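Speaker notes, lunch talk on sourdough for people who kill their starter
Jun 8, 2020

Say hi, wait for the stragglers, check that the folks in the back can hear me.
Opening line: I've been baking bread since May and I have opinions already!
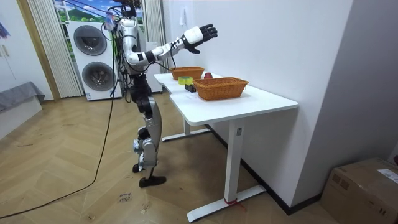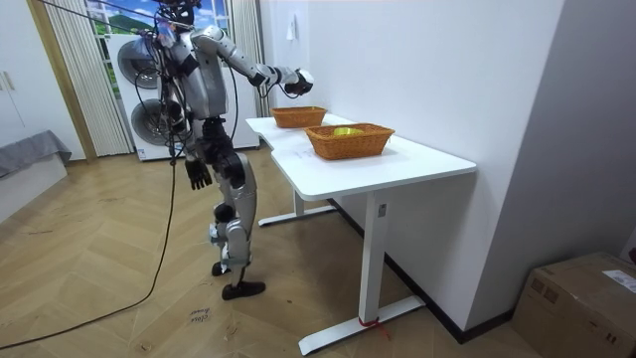

Lunch Talks

OK so, start with the starter. Mine sat on top of the fridge for a week doing nothing and I nearly dumped it (glad I didn't). Tell them the flour switch story here. I went from plain white to half rye and by the next morning it was climbing out of the jar.

Ask who's feeding theirs every day. Let people groan. You can keep it in the fridge and feed it once a week, mine's been fine.

Slow down for the numbers, people write these down:
256 grams of water
144 grams of starter
Salt last, after the dough has rested
Flour: go by feel, and show the sticky-hands trick

Folding. Wet your hands, pull one side up, flop it over, turn the bowl. I do this while a podcast is on and lose track, and the bread comes out OK anyway.

Skip the shaping part if we're short on time.

Baking: hot pot, lid on, then lid off until it's darker than you think it should be. My first loaf was so pale and gummy in the middle... tell that one, it gets a laugh.

Let it cool before cutting! I never do.

Questions. Somebody will ask about gluten-free and I don't know, so say so. Jars of starter are by the door, take one home.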